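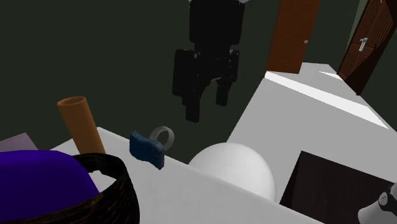
Baek wants to know first whether you are replanning on every perception update or only when the target pose moves, because the answer changes depending on which one it is.

I should have put that in my post. It replans on every update. Full details below.

I have a pick task in simulation. The arm gets to its pregrasp pose above the white sphere and then stops there. The planner returns a valid path for the last part of the descent, the controller accepts it, and then it gets preempted and the arm holds. The log shows 271 accepted goals and 259 preempted ones in a single run. The other objects on the table (sponge, ring, orange cylinder) are in the collision scene as meshes. The sphere is a primitive.

Things I have tried:
Raising the planning time from 2 seconds to 7. No change.
Turning off collision checking for the gripper. The arm goes down, but then it pushes the sphere away.
Using the ground truth pose from the simulator in place of the estimated one. This works most of the time.

I would like to keep the estimated pose because the same code has to run on the hardware later. Is this a planner problem or a perception problem?

Posted by Drukusthorpe, Tue 4 April

Salomance

It's mostly neither one. It is the code between them. Your pose estimate has a little noise in it, so every update looks like a new goal. A new goal cancels the old trajectory, and the controller ramps down before it starts the next one. If updates come in faster than the ramp takes, the arm never gets anywhere.

Put a gate in front of the planner. Keep the last pose you planned for, and drop any new pose that is closer to it than a threshold. Start with half of your grasp tolerance. For a sphere you should compare position only and ignore orientation. The estimator has nothing to hold on to for rotation there, so the quaternion can be anything from one update to the next. I would guess that is most of your preemptions.

Then stop taking pose updates completely once the gripper is below a set height over the object. At that point the fingers start to block the view and the estimate gets worse - you do not want to act on it. Plan the last segment as a straight line from the pregrasp pose and let it finish.

For the pushing, leave collision checking on for everything except the pair of fingertips and target. Turning it off for the whole gripper also hides contact with the table and with the sponge, and you will want to know about those.

Gellimus

Try a different planner. I had something like this and switching fixed it.

Baek

Switching planners can hide it if the new one is slow enough that fewer goals get through, so I would do the gate first.

One thing to add to what Salomance wrote. Check the time stamps. If the pose is stamped when the estimator finishes and not when the image was rendered, the transform lookup uses the wrong arm position any time the camera is mounted on the arm. With a fixed camera you can skip this.

Also log the distance between consecutive goals before you pick a threshold. Plot it for one run with the arm standing still. Whatever spread you get is your noise, and the threshold has to be larger than that.

Drukusthorpe

The camera is fixed, so the stamps are not it. I compared position only, as suggested, and the preemptions dropped to 7. The arm now completes the descent. I still have to add the height cutoff - does it belong in the gate or in the task script?

Salomance

Task script. The gate should not need to know what the arm is doing.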